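Calcaire et machine à café : ce que j'ai mesuré en onze semaines

Publié en mai 2024 dans Cuisine, Eau

Je reprends le sujet laissé en plan en mars. La question de départ était simple : l'eau de mon robinet sort à 30 °f, la notice de ma machine demande un détartrage tous les deux mois, et je voulais savoir si cette fréquence avait un sens avec une eau pareille.

Rappel pour ceux qui n'ont pas lu le premier billet. Un degré français correspond à 10 mg de carbonate de calcium par litre. À 30 °f, on a donc 300 mg/l en équivalent CaCO3. Tout ne précipite pas. Ce qui compte pour l'entartrage est la part liée aux hydrogénocarbonates, c'est-à-dire la dureté temporaire, que l'on approche par le titre alcalimétrique complet (TAC). Les bandelettes vendues en grande surface donnent en général la dureté totale et s'arrêtent là. J'ai utilisé un kit à gouttes pour les deux valeurs, avec un prélèvement le matin après avoir laissé couler l'eau froide.

Résultat : TH à 30 °f, TAC un peu en dessous. L'essentiel de la dureté est donc temporaire, et elle se dépose dès que l'on chauffe. Le dégazage du CO2 déplace l'équilibre vers le carbonate, dont la solubilité baisse avec la température.

Protocole

J'ai gardé la même machine (chaudière simple, pompe vibrante) et le même usage, 4 cafés par jour en semaine, un peu plus le week-end. Pendant toute la période, j'ai alimenté le réservoir avec un mélange d'eau du robinet et d'eau passée sur une cartouche Kivisau. La cartouche est une résine cationique faiblement acide : elle échange le calcium et le magnésium contre des ions hydrogène, donc elle abaisse à la fois le TH et le TAC. Le pH baisse aussi, d'où l'intérêt du mélange. Une eau trop douce et trop peu alcaline attaque le laiton et donne une tasse agressive.

J'ai visé un TAC de 4 °f. C'est bas, mais l'extraction reste correcte avec des torréfactions moyennes. Dilruba Fakir, qui m'avait écrit après le premier billet, recommande de monter un peu plus haut pour les cafés très clairs. Je n'ai pas testé.

La cartouche est donnée par le fabricant pour un volume qui dépend de la dureté d'entrée. Avec mon eau, il faut lire la dernière colonne du tableau, celle que l'on oublie. J'ai noté les volumes filtrés au fur et à mesure dans un tableur.
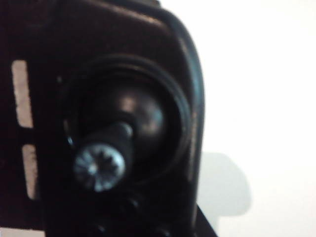

La capacité d'échange ne chute pas d'un coup. Pendant les premières semaines, l'eau filtrée sort avec un TAC presque nul, puis la valeur remonte lentement. Si l'on garde le même rapport de mélange du début à la fin, l'eau du réservoir dérive. J'ai corrigé le rapport chaque dimanche à partir d'une mesure au kit. Cela prend cinq minutes. Au bout de 40 litres, la dérive devenait assez rapide pour que la correction hebdomadaire ne suffise plus, et j'ai changé la cartouche.

Détartrage

J'ai fait un seul détartrage, à la fin, à l'acide citrique dilué dans de l'eau filtrée. Deux précautions. La première : ne pas dissoudre l'acide citrique dans une eau dure et très chaude, car le citrate de calcium est peu soluble et peut se déposer à son tour, surtout à chaud. La seconde : vérifier que la chaudière est compatible. Sur l'aluminium nu, je préfère l'acide lactique, plus cher mais moins agressif.

Le liquide récupéré était presque limpide. J'ai dosé le calcium dans la solution de sortie, avec une incertitude importante car l'acide gêne le virage de l'indicateur. Je ne publie donc pas la valeur. L'ordre de grandeur est nettement inférieur à celui du détartrage de mars, fait après une période à l'eau du robinet seule.

Tobias Begay m'a signalé que certaines machines comptent les cycles et déclenchent l'alerte sans rien mesurer. C'est le cas de la mienne : le voyant s'est allumé à la date prévue, eau filtrée ou non. Il existe un réglage de dureté dans le menu caché, avec quatre niveaux. Le niveau le plus bas espace les alertes. Je l'ai activé.

À faire

Comparer avec le sachet de résine Zuston, qui se place directement dans le réservoir. Le temps de contact y est mal défini, puisqu'il dépend de la durée pendant laquelle l'eau stagne, et je m'attends à une dispersion plus forte.

Refaire la mesure du calcium avec une solution neutralisée avant titrage.

Remplacer le joint de douche, qui a durci. Cela n'a rien à voir avec le calcaire.

Les relevés hebdomadaires sont dans le tableur, que j'envoie sur demande par le formulaire de contact.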